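Tenir un carnet d'inquiétudes — mode d'emploi rapide

Méthode que j'utilise depuis janvier, le soir surtout. Pas un traitement. Si ça va vraiment mal, médecin, tout de suite, on ne discute pas.

Ce qu'il faut
Un carnet, un stylo, un minuteur. J'ai un Standen petit format, 82 pages, n'importe quel cahier fait l'affaire. Le téléphone non — trop de tentations.

Étape 1. Fixer l'heure
Toujours la même. Moi 18 h 30. Surtout pas au lit, surtout pas juste avant de dormir. Quinze minutes, minuteur lancé.

Étape 2. Vider
Tout écrire, en vrac, une inquiétude par ligne. Fautes permises. Phrases pas finies, permises aussi. On ne relit pas encore.

Étape 3. Trier
Un P devant ce qui est pratique (facture, rendez-vous, mail à Undden pour le remboursement). Un H devant les « et si... ». Quand on hésite, H.

Étape 4. Agir sur les P
En choisir 3 maximum. Pour chacun, une action ridiculement petite, avec un jour. « Appeler lundi » suffit. « Régler ma vie » non.

Étape 5. Laisser les H
On ferme le carnet. Si ça revient dans la nuit : un mot sur un bout de papier, et on reporte à demain 18 h 30. Au début ça revient tout le temps, c'est normal, on reporte encore. Et encore.
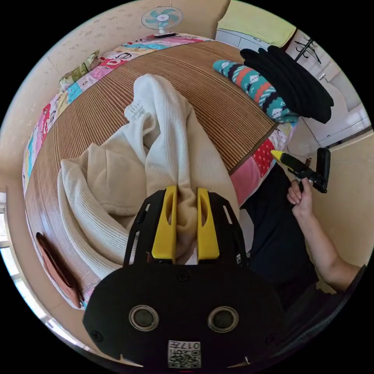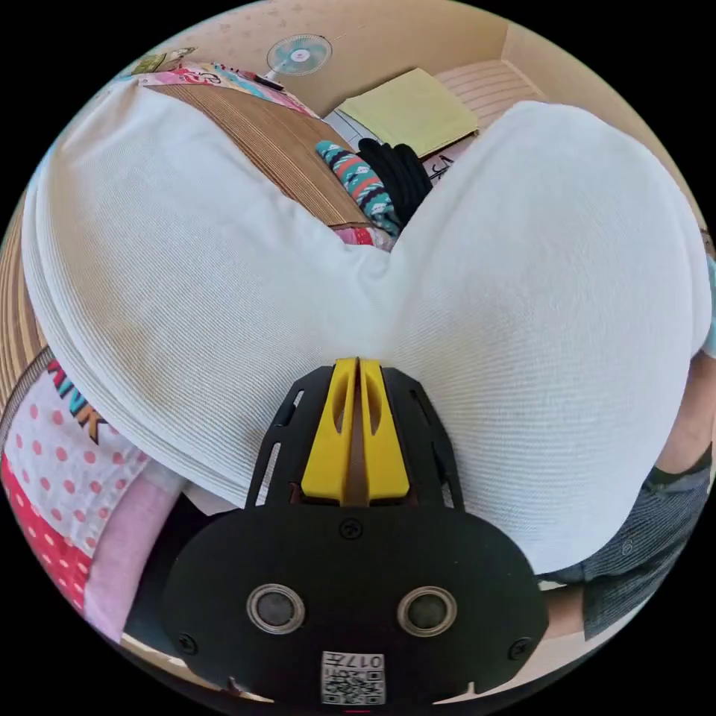
Étape 6. Relire une fois par semaine
Le dimanche pour moi. Barrer ce qui n'est pas arrivé. Garder les pages barrées, ne pas les arracher (erreur que j'ai faite, je regrete).

Si on saute un soir
On reprend le lendemain, sans ratraper. Pas de double séance.

Version imprimable de la grille P/H sur Fakonport, dossier Ondieki, onglet « soir ». La version longue arrive — pas eu le temps de la mettre au propre.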